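December 25, 2020

Veteran-alumni mentoring data, second pass. Building is quiet, so I finally read the Grustley export line by line instead of trusting the summary tab.

The summary tab says 2,412 graduates are "military-affiliated." I don't believe it. The field gets filled in if a person ticked served, if a parent served, or if they ever used a dependent benefit for tuition. Those are three different groups and only one of them can tell a student veteran what it's like to sit in a freshman seminar at age 29. Filtering on discharge year leaves around 300, and a few of those look like typing errors (one discharge year comes before the birth year).

Also still unclear who counts as "active." Grustley counts anybody who opened the September newsletter. Opening an email is a low bar for a mentor.
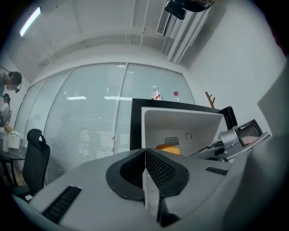 Handeck answered my note on this overnight: we never promised that "affiliated" meant "served," the definition was in the handover sheet, and if you drop the family members you lose most of the people who give time and money. Fair on the first point. I found the sheet and the definition is there, in the small type. On the second I'd like to see numbers. Giving money and answering a student's call are not the same habit, and the export has no column for calls.

Re-ran the match list with the strict filter. Of the student vets who asked for a mentor in September, 14 had been marked "matched." Looked for any logged contact after the first introduction and found it for 6. The other eight got one email and then blank cells. Could be they text each other and don't bother logging it. Could be nothing happened. Can't tell from here and I'm not going to write it up as a success.

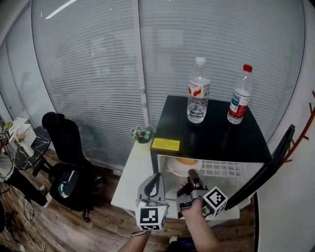 The Flelamden report gives one satisfaction score for the whole program, and I think that's the worst number in it. Students with a mentor who stayed in touch rated it high, students who got the one email rated it low, and the report adds them up and calls the result "moderately satisfied." It's like the two water bottles on top of the mini fridge, the big one nearly full and the slim one down to a little at the bottom. Average those and you've described a bottle that isn't there. Split the score by contact logged or not, and print both.

Sitthichai sheet (the campus post's own sign-in list) might settle some of this. It has names and dates and no scoring at all, so I trust it more. Problem is it stops when the meetings went online.

To do:
- ask for the raw tick boxes behind "affiliated"
- write to the eight directly, short note, no survey link
- take "matched" out of the draft until we agree what it means
- check whether the sign-in list was kept up anywhere after the move online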